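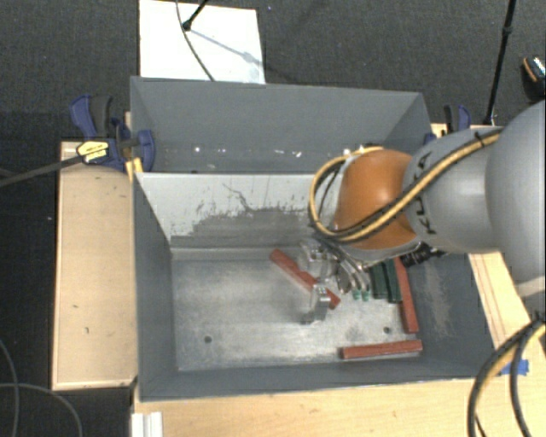
Figure 4.1 A KUKA arm with its gripper lowered into a metal bin. Two clamps hold the bins in place.

Chapter 4
Picking Objects from a Bin

4.1 The project of this chapter

In the first three chapters you moved the arm to points which you wrote by hand. The part was always in the same place, so the program did not need to ask any question. In this chapter the parts lie in a bin in any direction, and your team must decide where the gripper should go.

The project comes from the student competition in Trornport, where school teams meet each April. The task is called Horkari. A team receives one bin with mixed blocks and one bin for the results. The arm must move the blocks from the first bin to the second, one at a time, and nobody may touch the blocks after the start signal. In the club at Memolby, students have worked on this task for several seasons. In one season they made 2,000 attempts and 1,229 of them were successful. We will use their results in Section 4.5.

4.2 Why a bin is difficult

On an open table the gripper can come from almost every side. A bin has walls, and the walls take away many of these ways. Look at the long red bar near the right wall in Figure 4.1. If one finger must go between the bar and the wall, there is little space for it. The bar lying across the floor under the gripper gives more freedom.

The second difficulty is the floor. The fingertip must go low enough to hold a flat block, but it must not press on the metal. Beginners usually choose a height that is too safe, and the fingers close above the block.

The third difficulty is light. Bare metal shows bright spots, and a simple color program may take such a spot for a part. Choose blocks with strong colors, and test your program at the same time of day as your real run.

4.3 Before you start

Work in teams of 2. One student runs the program and the other stays at the stop button. Fix the bins with clamps before you measure any position. If a bin moves even a little, all your saved points are wrong and you must measure them again. Check also that the cables on the wrist have enough length when the wrist turns.

Write every attempt in your notebook, the failed ones too. Use one line for each attempt: the block, its direction, the height of the gripper and the result.

Related items
Ó Conaill Worksheet: Measuring a bin corner
Table of gripper heights, page 308
Horkari rules for school teams
Chapter 5: Sorting by color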